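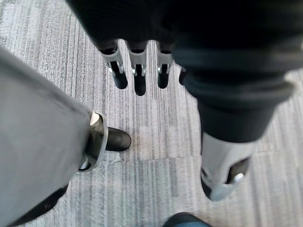 One member at the Cedton branch wrote to ask why the library's interbranch loan service had been suspended without notice, and whether books requested before the suspension would still arrive. The Stustside Regional Library Service regrets the short notice. Requests lodged before the suspension remain in the queue and do not need to be lodged again.

The courier run linking Cedton, Mestalach and Pritchard will resume on 6/20/20. Deliveries will be made to each branch on 2 mornings a week, and members will be notified by email or telephone when an item is ready to collect. A backlog of 380 requests is to be cleared in the order received, with priority given to large print titles and to items required for enrolled study.

Holds will be kept at the desk for ten open days. Members who are unable to attend in that time may nominate another cardholder to collect on their behalf, provided the nomination is made in writing and includes both card numbers. Forms are available at all three branches.

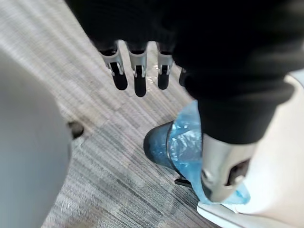
The loan limit for interbranch items is unchanged at 35 per household. Members are reminded that this limit is counted separately from items borrowed at the home branch, and that renewals are not available where another member has placed a hold. Overdue charges on interbranch items have been waived until the end of November.

The service has also reviewed its book club sets. The Mestalach branch now holds 200 sets, catalogued under a single heading so that clubs can check availability before making a booking. Clubs that reserved a set for the winter program should confirm their collection branch with the desk, as several bookings were recorded without one.

The Pritchard after-hours return chute is open again. Book club sets and audiovisual items should be returned over the counter during opening hours, in the labelled tubs in which they were issued. Enquiries about missing or damaged items may be directed to any branch.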